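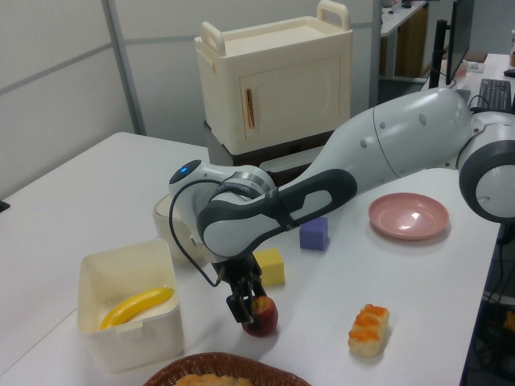

로봇 조작 프로젝트 중간보고서 - 제어 SW 파트

1. 하려던 것
테이블 위 물체를 말로 지정하면 팔이 집어서 옮기는 것까지. 하드웨어는 연구실에 있던 것 그대로 쓰고 우리는 소프트웨어만. 코드 이름은 Skoltar (저장소 이름이 그래서 그냥 씀).

2. 구조
노드 2개. 인식 노드가 물체 이름이랑 위치를 내보내고, 계획 노드가 받아서 접근 자세 → 하강 → 파지 → 들기 순서로 경로 생성. 원래는 한 프로세스였는데 인식이 느려지면 제어 루프까지 같이 밀려서 분리함. 제어 주기는 1000Hz, 인식 쪽은 훨씬 느림. 그래서 마지막 위치값을 버퍼에 넣어두고 타임스탬프가 오래됐으면 하강 안 하고 대기.

3. 인식
사과, 바나나, 빵은 라벨 붙이는 것도 학습도 무난. 큐브가 문제. 노란 큐브랑 바나나가 색만 보면 헷갈려서 처음에 쓴 색상 임계값 방식은 버림. 분할 마스크 + 깊이로 바꿈. 분홍 접시는 반사 때문에 깊이값에 구멍이 남. 주변값으로 메꾸는 필터 넣었는데 접시 가장자리가 좀 뭉개짐. 아직 수정 못함.

4. 계획
하강은 수직으로만. 비스듬히 들어가면 옆에 있는 통이나 큐브를 칠 수 있음. 충돌 모델은 전부 상자로 근사했고 바구니만 높이를 따로 줌. 손목 케이블은 모델에 없음!! 대신 손목 회전 범위를 제한해 둠. 이거 때문에 역기구학 해가 안나오는 자세가 꽤 있음.

팔이 물체를 가리는 문제: 하강 중에는 고정 카메라에서 물체가 잘 안보여서 위치 갱신을 끔. 안 끄면 마스크 중심이 그리퍼 쪽으로 끌려감. 이 버그 찾는데 제일 오래 걸렸다.

5. 로그
Valquíria Amaral 선배가 쓰던 재생 스크립트를 받아서 고침. 관절값, 그리퍼 명령, 마스크를 시간축 하나에 맞춰서 다시 볼 수 있음. 설정 파일 항목은 17개, 설명은 README에 있음. (몇 개는 아직 비어있음, 채울 예정)

6. 남은 일
- 파지 실패 판정. 지금은 그리퍼 폭만 봄, 얇은 물체에서 틀림
- 접시 깊이 필터 다시
- 시작할때 카메라 보정값 안 읽히면 에러 내고 멈추게. 지금은 기본값으로 그냥 돌아감
- 10월 발표 전까지 계획 노드 테스트 코드 작성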